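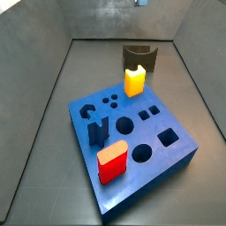 我家老二每次都先去摸那个大圆孔，摸够了才肯看手里拿的是什么，Nikola Dudek 说，所以听说借阅室要把形状板单独摆出来，给孩子们留一块可以慢慢试的地方，她头一天晚上就把出门的小包收拾好了，连水壶都灌满了放在门口。

她说的借阅室是 Bidstead 的 Isia 玩具借阅室，在 Raltano 楼的底层，门口有一段缓坡，推着婴儿车也上得去，只是拐弯的地方稍微窄了一点，双人车要斜着过。从 2021/6/28 起，借阅室靠里的那一间改成了“形状角”，专门放形状配对板和各式各样的积木块，可以坐在里面玩，也可以像往常一样登记以后带回家。

这件事说大不大，可是在附近有小孩子的人家里，已经念叨了好一阵子了。原来形状板和拼图、串珠、木琴统统放在同一排架子上，盒子摞着盒子，想找一块完整的板，得先把上面的东西一样一样搬下来。遇上人多的下午，大人蹲在地上翻，孩子在旁边等得不耐烦，最后往往随手抱了一辆小车就走了。借阅室的 Maxine Ellery 说，她看着实在不忍心，从四月开始就和同事商量怎么挪地方，光是那排架子该靠哪面墙，就来来回回搬了好几趟。

眼下形状角里有 18 套板子和配块，大多数是借阅室自己的旧东西，擦洗干净，缺的补上，松的重新上紧。另外有一部分是镇上的 Borkowska 木工与玩具修理铺送来的。铺子里的人手艺好，脾气也好，送来的时候还在每一套外面扎了一条棉布带子，带子上写着套数的编号，说是这样孩子自己也能认得该放回哪里去。至于孩子到底认不认得，Maxine Ellery 笑着说，目前看来，他们更喜欢把带子解下来系在自己的手腕上。

蓝色那一套最受欢迎。板子很厚实，拿在手里有分量，颜色又鲜亮，远远地就能看见。上面的孔有圆的、有方的，还有一道弯弯的弧形孔，圆孔又有大有小，对刚开始玩的孩子来说，光是把手指头伸进每一个孔里试一遍，就够忙上好半天了。Maxine Ellery 说，家长有时候会着急，忍不住替孩子把块子转好方向递过去，她总是劝他们再等一等，喝口茶，看看窗外，让孩子多转几下也不要紧。

“我自己带孩子的时候也急。”她说，“现在回头想想，真不知道当时在急什么，晚饭又没有糊。”

配块的颜色分得开，这一点家长们都说好。红色的那块立起来像一座小小的岗亭，两头是圆的，孩子们喜欢把它搁在板面上，先不往孔里放，拿它当灯塔，当邮筒，当等车的人。黄色的那块顶上有一道弯弯的凹口，摸起来很顺手，有个小姑娘非说那是给小马坐的鞍子，谁劝也不肯还回盒子里，后来她妈妈索性把整套都登记借走了，过了两个星期又来续借，理由是小马还没有骑够。

还有一块深蓝色的，站着的时候像字母 N，颜色和板子很接近，放在上面不仔细看还真容易漏掉。Nikola Dudek 说她家老二第一回收拾的时候就漏了这块，一家人趴在地毯上找，沙发底下也看了，狗窝里也翻了，最后发现它好端端地立在板子上，谁都看了它好几眼。她把这件事讲给借阅室听，于是现在那套的盒盖里面贴了一张小纸条，提醒大家收之前先看看板面。 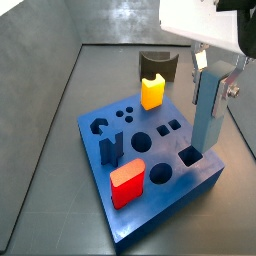 架子怎么挪的

形状角所在的那一间原来是堆东西的，换季的垫子、坏了轮子的推车、等着修的木马，都在里面挤着。四月的时候，借阅室请大家来认领旧物，能修的修，修不了的拆下零件留用，垫子洗过晒过，分给了楼上的活动室。屋子腾出来以后，大家才发现地板其实很好，只是一个角上沾了些旧漆，Hubert Rutkowska 带着铲刀和一块旧毛巾来蹲了一个上午，把漆一点一点铲干净，顺便把踢脚线也重新钉牢了。

靠墙的矮架是他改的。原来的架子对大人来说刚好，对三岁的孩子来说就太高了，够得着盒子的底，够不着盒子的边，一拽就整摞往下滑。他把上面两层锯掉，接在旁边变成长长的一溜，这样每一套板子都平放着，不用再摞。锯下来的木料也没有浪费，打磨以后做成了几条小凳子，高矮不太一样，孩子们很快就各自认准了自己的那一条，大人坐上去膝盖会顶到下巴，不过坐惯了也还好。

桌子选了灰色的。这是 Aleksandra Cieślak 的主意，她管着借阅室的登记和整理，每天经手的小零件比谁都多。原来那张桌布印满了花和小鸟，好看是好看，可是一块绿色的小三角掉在上面，找起来眼睛都要花。换成素净的颜色以后，什么东西落在桌上一眼就看得见，收拾起来快了不少。她说有几位家长舍不得那块花桌布，她就把它洗净熨平，铺到了门口放绘本的圆桌上，进门的人照样能看到小鸟。

灯也重新调过。屋子朝北，下午三点以后就有点暗，孔里面黑乎乎的，年纪小的孩子有时候会不敢把手伸进去。现在桌子上方加了一盏暖色的灯，光柔柔的，不刺眼。Aleksandra Cieślak 说，灯装好的那天她自己坐下来玩了一会儿，本来只想试试亮度，结果把一整套都放完了，抬头一看，登记台前面已经排了队。

关于声音，家长之间倒是有过一点小小的争论。硬块子落在硬桌面上，啪嗒啪嗒的，几个孩子一起玩的时候相当热闹。隔壁一间是给婴儿准备的，有的宝宝刚刚睡着，就被吵醒了。后来商量的结果是，在中间的门上加了一道厚布帘，午后那一段时间把帘子放下来，其余时候敞着。布帘是楼上缝纫小组做的，深灰的底子，下摆压了一条宽边，沉甸甸的，不会被风掀起来。

送来的板子是什么来头

Borkowska 修理铺开在河边那条老街上，门脸不大，橱窗里常年摆着一只掉了漆的鸭子，说是等主人来取，等了很多年。铺子原先只修家具，后来陆陆续续有人抱着孩子的玩具来问，修着修着就修出了名气。现在店里有一整面墙是玩具零件，轮子按大小挂着，木珠按颜色装在玻璃罐里，进门的孩子多半走不动路。

Abdelilah Naciri 在铺子里修了多年的玩具，这次送来的几套都经过他的手。他说形状板看着简单，修起来却很考验耐心。孔的边缘用久了会起毛，块子的棱角会磨圆，两样加在一起，要么太松，一放就掉进去，孩子觉得没意思；要么某一处卡住，怎么按都不下去，孩子急得直哭。他的办法是把块子一个一个拿在手里试，哪里紧就轻轻打磨哪里，磨几下，试一次，再磨几下，再试一次，一个下午能弄好一套就很高兴了。

他还做了几个托架。起因是有家长反映，那些形状特别的块子收起来总是歪七扭八地滚在盒底，拿出来的时候也不知道是不是少了一个。托架上头有一道凹下去的弧线，块子往上一搁就稳稳当当，孩子看到哪个托架空着，就知道还有一块没有回家。黑色的那种底板上有两颗银色的小螺丝，拧得平平的，手指抹过去不刮皮肤。Abdelilah Naciri 说他给每一颗螺丝都检查了两遍，第一遍用眼睛，第二遍用拇指，拇指比眼睛可靠。

托架刚摆出来的时候，借阅室的人还担心孩子们不懂得用。担心是多余的，当天就有人拿它当了摇椅，给一只布兔子坐着，后来又有人拿它当桥，底下让小汽车排着队过。Aleksandra Cieślak 起初还想解释一下这个本来是用来放什么的，说了两回也就不说了，只要收拾的时候都能回到原位，中间当过什么都行。她在登记本的边上画了一只坐在摇椅里的兔子，来借东西的孩子都要翻到那一页看一眼。

板子的孔里容易积灰，也容易塞进别的东西。铺子里的人清理旧板的时候，从孔里倒出来过葡萄干、纽扣、一小截蜡笔，还有一张叠得极小的糖纸，展开来还是亮闪闪的。葡萄干当然是扔了，纽扣洗干净以后放进了借阅室门口的失物盒里，那截蜡笔现在还在用，颜色是很漂亮的橙。Abdelilah Naciri 说，他小时候也往这样的孔里塞过东西，塞的是什么已经不记得了，只记得姐姐拿着板子倒过来使劲摇，一家人听着里面咕噜咕噜响，怎么也倒不出来。
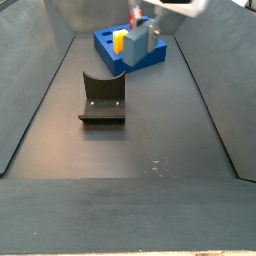
怎么借，怎么还

形状角和借阅室其余部分同时开门，同时关门，不用另外预约。进去玩不收钱，带回家需要有借阅卡，卡在登记台办，带一份写有住址的信件就可以。一张卡一次可以借 2 套，期限是三个星期，没有别人排队的话可以续。押金照旧，不涨，丢了一块小零件也不用慌，先来说一声，修理铺那边多半能照着做一块出来。

登记台的本子上记着，过去一年借阅室总共借出了 971 次，其中形状板和拼图类占了很大一块。本子是手写的，Aleksandra Cieślak 的字小而密，孩子的名字后面有时候还会添上一两句，比如“喜欢黄色”，比如“已经会自己放方的了”，比如“今天不想还，下次再说”。她说电脑里也有一份，可是电脑里没有地方写这些。家长来还东西的时候，经常会要求看看自己家那一行，看完了就站在那里笑。

还回来的时候，请大家当面把盒子打开看一看。登记台旁边留了一块空地方，孩子可以自己把块子一个一个摆出来，摆好了，工作人员在卡上盖一个章。章是一只刺猬，盖满一排可以换一张贴纸，贴纸也是刺猬。有家长提过意见，说能不能换一种动物，Maxine Ellery 表示理解，不过章是去年才刻的，印泥也还剩大半盒，刺猬恐怕还要再当一阵子。

清洗的事情由借阅室来做，家里不必费心。尤其请不要把板子泡在水里，也不要放进洗碗机，湿布擦一擦，晾在通风的地方就很好。孔里如果弄脏了，可以用棉签裹一点软布去转，转不出来就原样带回来，告诉一声是什么就行。果酱最麻烦，橡皮泥其次，米粒反而容易，干了以后轻轻一磕就掉。

年纪上没有硬性的规定。还在把东西往嘴里放的孩子，请大人坐在旁边，先从大块的玩起，小块的可以暂时收在托盘里，等大一点再拿出来。大孩子也别觉得自己太大了，形状角里有几套是专门给他们留的，板子上的形状彼此长得很像，要转好几个方向才看得出差别，有一套连来接孙子的爷爷奶奶也放了好半天，放完以后相当得意，要求在自己的手背上也盖一只刺猬。

家长们这样玩

形状角开门以后，借阅室在登记台上放了一本空白的练习簿，请大家写写在家里是怎么玩的，写什么都可以，字迹潦草也没关系。没想到很快就写了好多页，有的还画了图。Maxine Ellery 挑了一些读给来采访的人听，读着读着自己先笑起来，老花镜滑到鼻尖上，推上去，又滑下来。

有一家人吃晚饭之前玩“谁回家”。大人把块子分给每个人，念一句“圆圆的回家了”，拿着圆块的人就去放，放完了才能去洗手。据说洗手这件事因此顺利了许多，原来要喊好几遍，现在是抢着去。不过这家的爸爸在后面补了一句，说轮到他的时候他总是故意放错，孩子会很严肃地纠正他，一天里最高兴的就是那一会儿。

另一家玩的是闭着眼睛摸。把块子放在一只旧枕套里，伸手进去，不许看，摸到了先说出是什么样子，再拿出来对。写字的妈妈说，她家孩子以前说话不多，摸东西的时候倒会说很多，“有一边是弯的”“这里有个尖尖”“这个冷冷的”，她都记在手机里，舍不得删。

还有人拿形状板去印画。在孔的下面垫一张纸，用粗蜡笔沿着孔的边描一圈，描出来的圆和方再添上几笔，就成了车轮、窗户、猫的脸。这个办法借阅室很欢迎，只有一个请求，描完以后把蜡笔印子擦一擦。有通底的孔才描得成，有些板子的孔是不通的，拿去试了描不出来也别怪板子。

Nikola Dudek 也写了一条。她说老二摸够了大圆孔以后，有一天忽然把块子在窗台上排成一排，从高到矮，排好了退后几步，点点头，然后一个一个地放进孔里，放完又倒出来，从头再排。全家人谁也没有出声，锅里的汤也忘了关小。她在最后写，汤有一点咸，大家都吃完了。

祖辈写的也不少。有一位外婆说，她小时候家里没有这样的板子，是外公用鞋盒子剪的，圆孔剪得不圆，方孔剪得不方，配的是纽扣和火柴盒，玩坏了就再剪一个。她把这个办法详详细细写了一整页，连剪刀要怎么拿都写了，末尾附了一句，说鞋盒最好用靴子的那种，硬。借阅室照着做了一个，放在形状角的窗台上，谁都可以拿来玩，已经被捏得有点扁了。

接下来还要添什么

修理铺那边还有几套旧板子在慢慢弄。Abdelilah Naciri 说不赶时间，弄好一套送一套，有一套缺的块子比较多，他打算请孩子们自己来决定补成什么颜色。借阅室已经在门口放了一只投票的罐子，往里放木珠就算投票，到记者去的时候，绿色的珠子遥遥领先，不过有一个男孩把整整一把绿珠子都倒了进去，这件事情大家都看见了。

Hubert Rutkowska 想在矮架的底下加一层可以拉出来的板，这样坐在地上的孩子也有一块平整的地方。他量了尺寸，板子的宽度定在 95 厘米，刚好能从两条凳子之间拉出来，孩子的手指头也不会夹着。料子已经备好，放在他家的车棚里，等天气干爽一些就动手。他顺带还答应修一修门口那段缓坡的扶手，那根扶手晃了好久了，推车的人都知道。

缝纫小组则提出给每一套做一个布袋子。盒子好是好，可是走路来借的人家抱着盒子不方便，下雨天更是手忙脚乱。袋子的样子还没有定下来，有人想要抽绳的，有人想要带提手的，Aleksandra Cieślak 的意见是提手一定要够长，能挂在婴儿车的把手上。样品先做了几个，挂在登记台后面，来的人可以背一背试试，觉得哪里不顺手就直接在布条上写下来。

家里如果有不玩了的形状板或者积木块，也可以送来，不成套也没有关系，单独一块也收。请事先擦一擦，装在袋子里，交到登记台，不要放在门外，上个月有一袋放在门外淋了一夜的雨，晾了好些日子才晾透。收下的东西会先送到修理铺看过，能用的再摆出来，用不上的会打电话问是拿回去还是留作零件。

形状角进门左手边，找不到的话跟着啪嗒啪嗒的声音走就到了。鞋子请脱在垫子上，里面备有几双大人的厚袜子，洗过的，忘了穿袜子来的人可以借一双，还的时候丢进门后的布篓里。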